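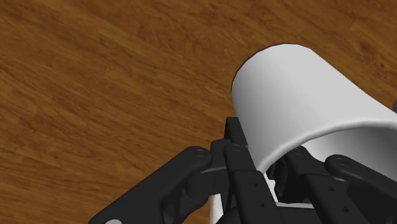 Features > Old Houses > The Stoyanova House

Last updated: November

The Stoyanova House stands at the top of Villasix, where the road turns to gravel. It was built for a grain buyer and his wife as a two-story frame house with a hipped roof and a deep front porch. The porch wrapped the south side until the second owners closed in part of it for a sewing room.

Young-sook Bang and Anas Belhaj bought the place from the Mokoena family, who had rented it out by the room. Lesego Mokoena grew up there and remembers five tenants sharing one bath. She gave the new owners a box of receipts, including one for 200 feet of picture rail ordered through a store in Nultach.

Most of that rail is still up. The dining room kept its built-in sideboard, and the stairs have their original newel post. The kitchen had been redone several times, and Bang and Belhaj took it back to the plaster.

Carpenter Sipho Ndlovu rebuilt the 2 parlor windows and reused the old weights. The chimney was harder. It had pulled away from the north wall, and the mason cleaned and relaid 300 bricks before the upper section would stand straight.

The carriage barn behind the house came down in a storm under the previous owners. Its stone footing now edges a vegetable bed, and the hitching ring is still set in the curb on Onard Street.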